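Crumbs, and other things I've stopped fighting

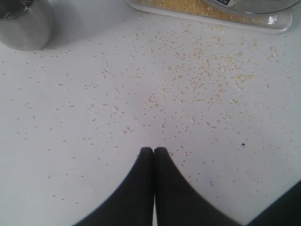 Tiny golden grains all over a white tabletop, steel cup in the corner.

So I've been baking my own bread since June and I have opinions now. Sorry! My sister says I've turned into one of those people who bring a loaf to everything, and she's right, I brought one to the dentist.

It started with my neighbor Visitación Bermúdez, who handed me a jar of starter over the fence and told me to feed it every morning. I named it Fu. I killed Fu in eight days (I went to my cousin's for a long weekend and left it on the windowsill in full sun, don't ask) and had to go back over with the empty jar and a sorry face. She gave me more without a word. Fu the second is still with us and lives on top of the fridge.

My basic loaf is white flour with a bit of whole wheat thrown in, usually 200 grams of whole wheat if I'm making the big one, plus water, salt and a good spoonful of Fu. I mix it after dinner, fold it a couple of times while I watch TV, and leave it out overnight when the kitchen is cool. In July that was a disaster. I came down at 6 in the morning and the dough had climbed out of the bowl and was heading for the toaster. I baked it anyway and we ate it as a sort of flatbread with tomatoes, which my husband now requests.

The flour question: I started on supermarket stuff, moved to the Greltby bread flour because the feed store down the road carries it, and I'm staying there. I did try the fancy bag from Rastier that everybody in my online group goes on about. It was nice? I couldn't taste two times the price, though, and the dough was so sticky I had it up to my elbows.

What did make a difference was baking in a lidded pot. I'd been using a cookie sheet and getting these pale sad pillows, and then I borrowed my mother-in-law's old pot and the very first loaf crackled when I took it out. I stood there in my oven mitts listening to it like a crazy person. I haven't given the pot back. She has started mentioning it.

Still can't do: baguettes. Mine look like something the dog found. And rye, which I try every few weeks and which comes out like a doorstop each time. If you have a rye recipe that works in a plain old home oven, please put it in the comments, I'm begging.

Oh, and the leftover starter makes very good pancakes. Just flour, an egg, a splash of milk and whatever you were going to throw out. I do them on Tuesday because that's the morning I don't have to be anywhere, and the kids eat them faster than I can flip.

Next up is a cinnamon swirl thing Visitación makes at Easter. She won't write the recipe down so I'm going over to watch her do it, with a notebook.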